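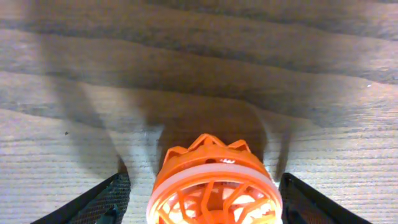

Re: packing cell at Bramstead, what happens to the sorters

On December 2021 someone on the list wrote:
> Gaillard is getting the same arm after Bramstead. Does it replace the
> toy sorters or work next to them? Our people are asking and I have
> nothing to tell them.

Next to them, so far. We have had the Kuro arm since July. It picks single toys off the table, and mixed boxes are still checked by a person before they close. Nine people were on sorting when it came and nine are on it now, but the job is different. There is less reaching and more watching a screen, and some of them don't like that.

Soft toys and hard plastic end up in the same box, so whoever is on the cell has to know both.

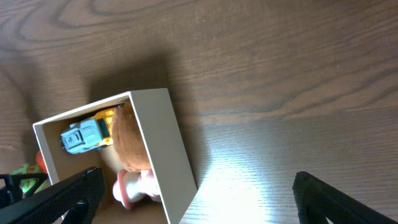
What changed for the shift

Breaks are staggered, as the cell can't be left alone. Each sorter does 20 minutes on it and then goes back to the bench. The training was one morning, which was too short. Ask for two.

Pay grade has not moved. The union rep at Sulta has raised it and we are waiting on an answer.

Openwork plastic toys are the ones we get called over for most. If Gaillard handles a lot of those, put your most patient person on the first week.

I can send the rota if it helps.

Bramstead, day shift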